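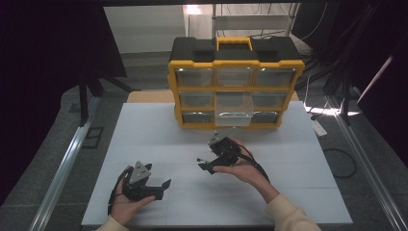
*Casier jaune et noir, tiroirs transparents.*

**De :** Nathalie Mertens
**À :** liste des locataires de box, site Kotine
**Objet :** Re: Préavis, assurance et cadenas chez Fastus
**Date :** 16 janvier 2025

Bonjour à tous,

Je réponds à Rodrigo sur la liste, plusieurs personnes m'ayant posé les mêmes questions en privé. Son message est repris plus bas, je le prends dans l'ordre.

**Préavis.** Le contrat signé avant septembre prévoit quinze jours, par écrit. Celui qu'on fait signer depuis en prévoit trente. Si vous n'avez pas signé d'avenant, c'est l'ancien délai qui vaut, quoi qu'on vous dise à l'accueil. Regardez l'article 7 de votre exemplaire. Snežana a résilié en novembre avec l'ancien contrat, on lui a d'abord réclamé un mois complet, puis on lui a remboursé la différence après un courrier recommandé. Le mail simple est accepté par le contrat, mais demandez un accusé de réception. Le formulaire du site n'en envoie pas.

**Assurance.** L'assurance proposée par Fastus n'est pas obligatoire si vous fournissez une attestation de votre propre assureur. L'attestation doit mentionner l'adresse du site et le numéro du box. Une phrase générale du genre « biens en dépôt hors domicile » a été refusée à Slavica. Elle a fait refaire le document et il est passé le lendemain. Attention au plafond : beaucoup de contrats habitation couvrent le contenu d'un garde-meuble jusqu'à un certain pourcentage seulement du capital mobilier, et certains excluent l'humidité. La franchise de l'assurance maison est de 500 euros, ce qui la rend peu utile pour un petit box.

**Cadenas.** Le règlement impose un cadenas à disque. Vous pouvez l'acheter ailleurs qu'à l'accueil. Vérifiez le diamètre de l'anse avant, les loquets du bâtiment B sont plus étroits que ceux du bâtiment A et j'ai dû retourner le mien.

**Camionnette.** La location gratuite le jour de l'emménagement existe toujours, mais elle est limitée à 80 kilomètres et le plein est à votre charge. Il faut réserver au comptoir. Une caution est bloquée sur la carte de crédit, les cartes de débit sont refusées. Pour un déménagement plus long, Sison loue des fourgons avec hayon à deux rues du site et ouvre plus tôt le matin.

**Box du rez-de-chaussée.** Là, je n'ai pas de réponse complète. La température est régulée à l'étage, c'est écrit au contrat. Pour le rez-de-chaussée, le contrat parle de « locaux ventilés » et rien de plus. Italo Pellegrini y garde des archives papier depuis deux hivers, sur palettes et à dix centimètres du mur, sans dégât. De mon côté, j'ai retrouvé un matelas taché au bout de six mois, mais il était posé contre la tôle. Si quelqu'un a laissé un hygromètre là-bas, les relevés m'intéressent.

Pour la facture dont parle Rodrigo, je conseille de contester par écrit avant l'échéance et de payer seulement la partie non contestée. Précisez dans le courrier à quoi correspond la somme versée. Le service clients est à Drellstead et répond en une semaine environ. L'accueil de Kotine n'a pas la main sur les factures, inutile d'y passer pour cela.

Je ne suis pas juriste, je rapporte ce qui a fonctionné pour les uns et les autres. Si vous avez un contrat dont l'article 7 est rédigé autrement, envoyez-moi un scan en masquant vos coordonnées.

Nathalie Mertens
bâtiment B

---

> **De :** Rodrigo Frade
> **Objet :** Préavis, assurance et cadenas chez Fastus
>
> Bonjour,
>
> Je loue le box 836 depuis un peu plus d'un an et je voudrais le rendre pour en prendre un plus petit, si possible au rez-de-chaussée pour éviter le monte-charge. J'ai plusieurs questions :
>
> - Quel préavis faut-il donner ? À l'accueil on me dit trente jours, mon contrat dit quinze.
> - Est-ce que quelqu'un a réussi à se passer de leur assurance ?
> - Faut-il vraiment acheter le cadenas chez eux ?
> - La camionnette gratuite est-elle valable pour un changement de box, ou seulement pour les nouveaux clients ?
> - Le rez-de-chaussée est-il sec ? J'ai des livres et un petit meuble en placage.
>
> J'ai aussi reçu une facture avec 3 lignes de « frais de dossier » que je ne comprends pas. Je n'ai ouvert aucun dossier. Avez-vous eu la même chose ?
>
> Merci d'avance,
> Rodrigo

---

P.-S. J'ai oublié la question de la camionnette pour un changement de box. Slavica Pavlović l'a demandée au printemps et on la lui a accordée, le nouveau box faisant l'objet d'un nouveau contrat. Mais nouveau contrat veut dire aussi nouveau préavis de trente jours, et le tarif du moment. Demandez le prix par écrit avant de rendre l'ancien box, et gardez les deux clés jusqu'à l'état des lieux de sortie.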